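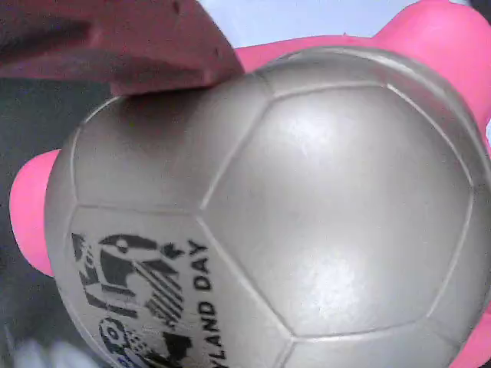 Grip force fault on round objects, part two

In the last post I said the dropped-ball problem was probably tuning. I was wrong, and the logs from the July runs show where. These are the notes I wish I had written before I spent two weeks on gains.

The symptom first. The arm picks an object off the table, lifts, and moves it over to the bin. With boxes and bags there was no trouble. With balls, and with anything that has a smooth curved surface, the fingers would close, report a good grip, and start the lift. Somewhere in the first part of the lift the fingers would close hard, far past the force limit, and the ball would shoot out sideways. Twice it went off the table. Once it hit the enclosure door, and the door switch dropped the arm into a protective stop, so at least that part of the system works.

The force limit in the grip routine is set to 22 newtons. The peak on the worst run was 85 on the recording, which I first took for a spike in the sensor. It was real. The foam on the left fingertip had a permanent dent afterward and I had to replace the pad.

My first theory was slip. The controller watches the shear signal, and when it sees slip it adds force. A shiny ball slips easily, so the controller adds force, the contact point moves, the ball slips again, and so on. That loop exists and it is a little too eager. I lowered the gain and the fault became less frequent, and I took that as proof. It went from several times a session to once or twice.

My second theory was the pads. I cleaned them with alcohol, ran the same set of objects, and saw no change. I also swapped left and right. No change there either.

What finally pointed the right way was a question from Máté Kun, who maintains the Kadutier driver that sits between my controller and the gripper. He asked what happened to the force reading when the jaw width stopped changing. I had never plotted the two together. When I did, the force trace went flat at the same moment the jaws stopped, and stayed flat while the motor current kept climbing. A force reading does not stay perfectly flat on a live sensor. There is always noise in the last digit.

So the reading was stale. The driver publishes force and width in one message, and it only sent a new message when the width changed by more than a small threshold. This was done to save bandwidth on an older bus. On a box, the faces compress a little, the width keeps creeping, and messages keep coming. On a stiff round ball the jaws stop dead. The width does not change, no message goes out, and my controller goes on reading the last value, taken just after contact, when the force was still low. It sees low force and a bit of slip, and asks for more. The limit check used the same stale number, so it never tripped.

The gain change helped only by making the climb slower. Some lifts ended before the force got bad.

Changes made so far:

The driver now sends at a fixed rate of 1000 Hz whether or not anything has changed.

Each message carries a timestamp from the gripper side. The controller rejects any force value older than 13 ms and holds position. If the value is still old on the next check, it stops the arm and keeps the jaws where they are. It does not open them.

The motor current now has its own limit, 850 mA, enforced in the gripper firmware. It does not depend on the force sensor or on my code. I should have had this from the first day. A limit that reads the same signal as the loop it is supposed to guard is only one layer of protection, whatever the diagram says.

The slip gain is back at its old value for now. I want to see the controller fail by itself before I tune it again.

With these in place I repeated the ball set and the overforce did not come back. I still get an ordinary drop now and then, where the ball rolls out of the fingers at low force. Those are logged separately and are a matter of finger shape and approach angle.

Still open: the wrist driver was written by copying the gripper driver, and it has the same send-on-change code in it. The threshold is smaller, so it may never have mattered. I have not checked. Until I do, the arm runs at reduced speed with the door closed, and the hand-guiding mode is switched off in the config.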